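Perguntas frequentes – Biblioteca de Brinquedos Makhubela

O que é a biblioteca de brinquedos?
É um serviço de empréstimo domiciliar destinado a famílias, creches e escolas inscritas. O acervo reúne 2569 peças avulsas e 254 jogos completos, disponíveis para consulta no balcão de atendimento.

Quem pode se inscrever?
Qualquer responsável maior de idade, mediante apresentação de documento de identidade e comprovante de residência. As instituições devem anexar carta assinada pela direção.
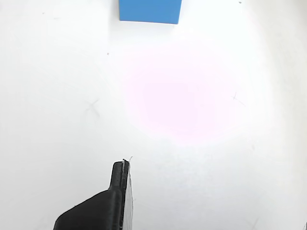 Bloco azul sobre superfície branca.

Quantos itens podem ser retirados por vez?
Cada família pode retirar até dois jogos; as instituições, até seis. O prazo de devolução é de duas semanas, renovável uma única vez, salvo quando houver reserva de outro usuário.

Como devo devolver o material?
O material deve ser devolvido completo e na embalagem original. Pede-se que as peças de plástico sejam limpas com pano úmido e sabão neutro – não utilize álcool nem água sanitária.
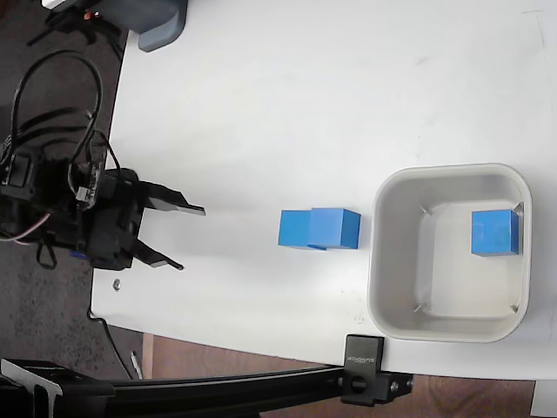

Os itens da linha Ridine possuem folheto próprio de conservação, que acompanha a caixa e deve ser devolvido com ela. Em caso de perda do folheto, solicite uma segunda via no balcão, sem custo.

O que acontece se uma peça for perdida?
O responsável deve comunicar a perda no ato da devolução. Peças avulsas podem ser repostas por outras equivalentes; para jogos da coleção Grusidard, aplica-se o valor constante da tabela afixada na recepção.

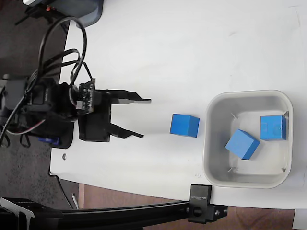
A biblioteca aceita doações?
Sim, desde que os brinquedos estejam em bom estado e sem partes soltas. A triagem é coordenada por Nelly Arboleda. Os itens não aceitos ficam à disposição do doador por seis dias úteis.

O atendimento é interrompido nas férias?
Em julho, o balcão funciona somente até as 14h. As devoluções com vencimento nesse mês são prorrogadas automaticamente.

A quem devo encaminhar reclamações?
À ouvidoria, aos cuidados de Segundo Castaño, por formulário disponível na recepção.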